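In praise of the tin jewellery box

By Agata Monti

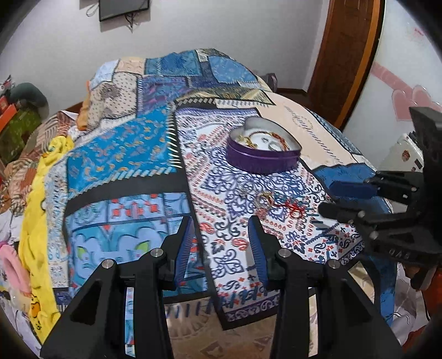
The heart-shaped tin, lid off, on the patchwork bedspread.

My sister-in-law Rebecca bought me a proper jewellery box in May, with little drawers and a velvet slot for every ring, and I used it for 30 days before I gave up. I'm a tin person! Everything goes in together, the gold chains get in a knot with the bracelets, and when I want something I tip it up on the bed and have a rummage.

People get very stern about this. There's a shop in Drorness that will sell you an organiser for 90 pounds (ninety!) and the woman there told me tangling ruins a chain. Maybe it does. I've got a pin and a bit of patience, and I quite like picking at a knot while the radio's on.

What I do think matters is where you sort. A bed beats a table every time – rings don't roll off on to the floor. Mind you, a busy patchwork is a terrible background for a small silver ring, and I ought to use a plain towel.

The red string bracelets stay too, by the way. They aren't worth a penny and Rebecca would have them in the bin, but I'd sooner lose the velvet box.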